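Clorneo Hand Unit – Classroom and Club Pack 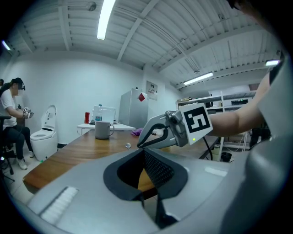
Zamisby, December

The Clorneo is a hand-held two-finger gripper for student manipulation projects. The operator holds the unit, carries out a task by hand, and the recording is used afterwards to train or test a gripper on an arm. It is supplied to schools, clubs and competition teams through the Wovinico programme.

The body is grey metal, with a black pad on the inner face of the finger. A square black-and-white marker plate is fitted to the side. Keep the plate clean and do not cover it with tape or team stickers. The green LED sits below the plate, and the cable leaves from the underside. Route it away from the table edge before starting a run.

Suitable first tasks use ordinary objects on an ordinary table: a mug with a handle, a crumpled cloth, a bottle. Cloth is harder than it looks and is best left until the team can repeat the mug task without regrasping.

Pack contents
Hand units: 5
Marker plates, spare: 16
Finger pads, spare pair: one per unit
Task cards and scoring sheets: one set
Storage case with cut foam

Specification
Unit length: 137 mm, without cable
Finger pad life: 1000 grasps in club use
Marker fixing: four screws, hex key supplied
Power: by cable from the host computer

Use in competition
The pack meets the equipment rules for the Ashour Cup, junior and open classes. Teams may change the finger pads – printed pads are allowed – but the marker plate must stay in its original position. Units with a moved plate fail inspection and have to be recalibrated before re-entry. Head-mounted displays are permitted in the open class only.

Care
Wipe pads with a damp cloth. Check the body screws at the start of each term. Do not lift or swing the unit by its cable.

Ordering
Packs are sold to registered groups. Single hand units are available as replacements only; quote the pack number printed inside the case lid. Pads and plates ship separately.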